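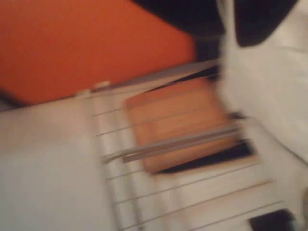

Orange blocks and where they go: a talk with the owner of Kaner

The workshop is on the ground floor of a former feed store in Hodov, and you can hear the sander from the parking lot. It was off by the time I got inside. The owner of Kaner was at the sink with a nail brush, working at the orange under her fingernails.

"It doesn't come out," she said. "I've quit trying before weddings, but I try before visitors."

Kaner makes wooden blocks. There are a few other things in the catalog, a peg board and a pull cart among them, but blocks are what pay the rent. The main set is called Joo. It has 24 pieces in a shallow tray, and it is sold mostly to preschools and to parents who saw it at a preschool.

She started the business in 2000 with a table saw and a loan from her brother-in-law. Before that she worked in a frame shop, cutting molding.

"I was good at square corners," she said. "That was the whole plan. I figured, what can you sell that's just corners?"

The first sets were plain wood with no color on them. They sold slowly. A teacher in Dratunow, the next town over, asked for a set where the long pieces could be told apart from across the room, so children could be sent to get "an orange one." The owner mixed a stain that same week and has been using it since, with a couple of adjustments.

It is a warm orange, closer to tan in some light, and you can still make out faint lines of grain on a finished block. I asked whether paint would be easier.

"Paint's much easier. You can hide a lot with paint. But parents pick one up and they want to know it's wood, and with paint they have to take your word for it. With the stain they can see the lines."

She does get complaints about it. Stain takes differently from board to board, and a customer who orders a few extra pieces a year later may get blocks that don't match the first ones. She used to offer refunds. Now there is a sentence about it on the order form, and she will swap a block if someone mails it back.

"One lady sent back the same block three times. The fourth one she kept. I think she got tired of the post office."

We walked along the benches while she talked. The boards are planed first, ripped to width, then cut to length with a stop on the saw. Edges get rounded over by a small router, and everything is sanded twice. The second sanding is by hand, and she says it's the job new people hate.

"They want to skip the ends. The ends are where the fingers go."

A batch takes 12 days from raw board to boxed set. Most of that is drying. She has tried to speed it up with a fan and a space heater and ended up with blocks that felt sticky in humid weather — a whole shelf of them, which went to a cousin's kids and then, she suspects, into a stove.

I wanted to know what makes a block good to play with, apart from being safe. She took a while to answer.

"Weight, I guess. If it's too light it won't stay where you put it. A kid leans one up on another one at an angle, and they want it to sit there. Ours are a little heavier than what you get at the big stores. I didn't do that on purpose. It was the lumber we could get."

The long rectangle is the piece that goes missing most often. About 6 out of every ten replacement orders are for that shape. Parents write to say it turned up later under a car seat or in a piano bench, and could they return the new one. She tells them to keep it.

We got onto the subject of cleanup, which she has opinions on. She doesn't care for the tray that comes with her own set.

"It's a puzzle. You've got a tired four-year-old and a tired grown-up and they have to solve a puzzle before bed. I should have made it deeper so you could just dump them in. The teachers all use a tub anyhow."

A deeper tray is coming in May, at the same price as the old one. People who already own the set can order it separately. The old trays will be sold until they run out, and she has a lot of them.

For cleaning, she recommends a damp cloth and nothing else. No soaking and no dishwasher. If a corner gets dented, a little fine sandpaper will take care of it, though the color will be lighter in that spot.

I asked if she would ever add a second color.

"They ask every year. Blue, mostly. I bought the blue. It's on the shelf back there, and I haven't opened the can."

She put the nail brush back on its hook and went to turn the sander on again.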